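Search the forum Go

Shape sorter blocks — by colour or by shape?

plevus_mum
Our old Pristo sorter lost its lid in June, so the blocks have become a toy of their own and I love them more than ever! We tip them on the big butcher-block board and line them up. How does everyone else sort theirs?

etmont_attic
Shape, always. Stars with stars, or what's the point of having shapes?

knotty_pine
Colour for us! Two blues, two yellows, two reds, then green on the end. It puts a heart next to a pentagon and a star next to a cylinder, and I think it looks brilliant on pale maple.

etmont_attic
But then your red star and your green star are kept apart by the cylinder. That would bother me all day.

knotty_pine
Swap the red pair round and they'd be neighbours — still in colour order!

plevus_mum
Oh, that's clever. I'm trying it after tea. Does anyone oil their board, by the way? Ours has picked up a few scuffs.

tinlid
I'd leave it. A 300 ml bottle of board oil lasts me ages, but a few marks don't stop a block sliding along nicely. Colour order from me too, close or touching, in a slightly wonky row. I won't be straightening it.

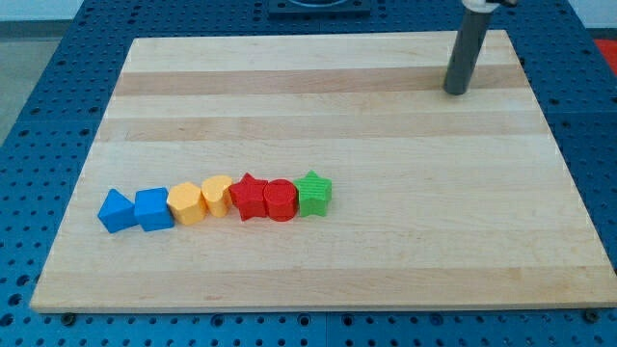

Replies, page 2

etmont_attic
Fine, the blue triangle next to the blue cube does look good. I'm still sorting mine by shape.

plevus_mum
Tried the swap and we had stars side by side, lovely! Then my youngest wanted the heart first, so now we have a new order altogether.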